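Subject: Re: [pirow-classof] Block party budget, round two
From: Luana Toledo
Date: July 15, 2021

Şükran Duman wrote:
> Tatlı will cater for 37 people, drinks included, for $2,112.
> They say the price holds until October. I think we should
> just sign. Skidard wanted more and wouldn't do dessert.

I read the quote twice and I still don't see what "drinks included" covers. One bottle a head? Refills? Last year it said the same thing and we ran dry before the cake. My questions, in order:

1. Drinks. Is tea on the list, or only water and soda? Half the street doesn't touch soda.

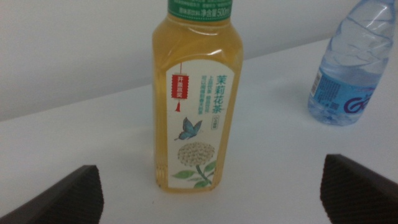
2. Setup. They want to be in the yard five hours early. For a cold buffet? Who is paying for those hours?

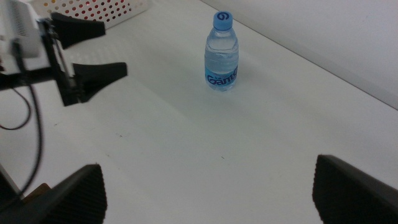
3. Headcount. Where does 37 come from? I have 2 families who never answered, and I wouldn't bet on the Stistier Lane people either. Can we drop the number later without a fee? Get that in writing, please.

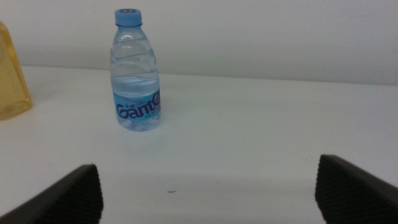 4. Deposit. A price that holds until October is nice, but the party is in August, so I'm not sure what we gain by hurrying. "Wouldn't do dessert" doesn't bother me much. People bring pies whether we ask or not.

I'm not saying no to Tatlı. I'd like to see Skidard's number next to theirs before anybody signs. Şükran, can you forward it to the list?

Luana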